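Tags: dataset, household, produce, sorting

# Flakidia Produce Layouts

Flakidia is a set of 637 photos of fruit and vegetables set out on household surfaces: tables, counters, floors and beds. The Plutport release covers bedrooms only. Each photo comes with one line of plain text naming the items and what they rest on.

## What is in a layout

Most layouts mix loose items with a few on plates. There are 17 item names in the list, and a layout may use any of them. Trays are labeled even when they hold no food.

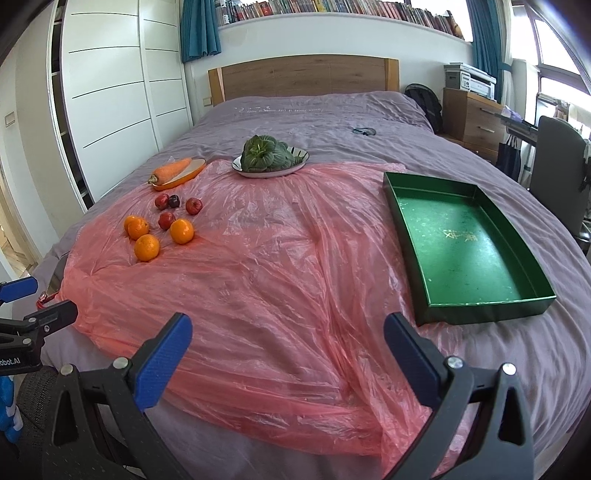 Surface labels go by the top layer the food touches, with the layer under it in a second field. Bedding is rarely smooth, so the label `uneven` is common in this release. Where pink plastic sheeting lies over a duvet, as it does under the apples and oranges on this bed, the surface is `plastic` and the second field is `duvet`. The carrot on its orange-rimmed plate gets `plate`, and so does the bok choy.

## Naming rules

- Use the everyday name: `carrot`, `bok choy`, `orange`.
- Use `red fruit` when the kind is not clear.
- A tray is a `tray`, whatever its color or lettering.
- Skip small objects that are not food or dishes.

## Known problems

Roughly 92 text lines from the first pass still say `cloth` where they should say `duvet`. Plates with patterned rims were sometimes entered as bowls - fixed in Plutport, not in the older Rernmont files.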